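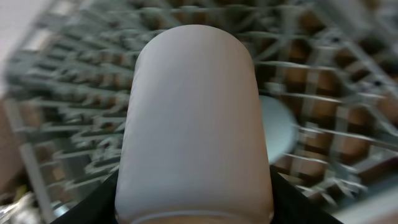 Wrist camera, rack task. The cup is between the fingers, with a plate on edge behind it.

Kulldale kitchen trials: gallery
Posted 5 Jan 2022 by Lizeth Inga

These pictures come from the wrist camera we used in the Kulldale trials. The question was a narrow one. Can an arm learn to handle kitchen items from demonstrations if the only view it gets is the one from its own wrist? Earlier work in our group used a second, fixed camera looking down on the worktop. Gitau Kashindye wanted to know how much of the result depended on it.

We collected 1,474 demonstrations across 38 tasks. Donal Cronin and Edmund Zieliński did most of the driving, and Killian Leclerc trained the policies. Each task was then tested with 10 attempts using the wrist view alone, and 10 more with the fixed camera added.

Rack tasks were the harder group. A cup held close to the lens hides most of what is behind it, so the policy has to place it with very little of the rack in view. Fast arm movement also blurs the tines. Giving the policy the last 3 images instead of a single one helped more than any change we made to the network, and we kept that setting for everything else on this page.

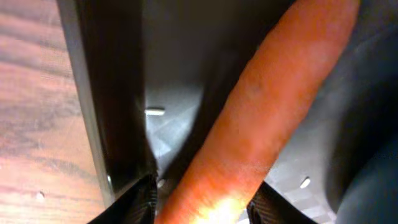
Wrist camera, food task. A carrot and the two gripper fingers, with patterned grey plastic behind.

Long food items gave us a different problem. The two ends of a carrot are not the same width, and the policy did better when the demonstrations included grasps at several points along the length. Our first batch had nearly all been taken at the middle. Edmund recorded a second batch in December with the grasp points spread out, and the figures in the report use both.

With the fixed camera removed, scores on food tasks hardly changed. Scores on rack tasks fell, mostly at the moment of release. We have not yet tried a wider lens on the wrist, and that is the next thing on Gitau's list.

The full table of tasks is in the Rweyemamu report, section 3. For the demonstration files, write to Killian.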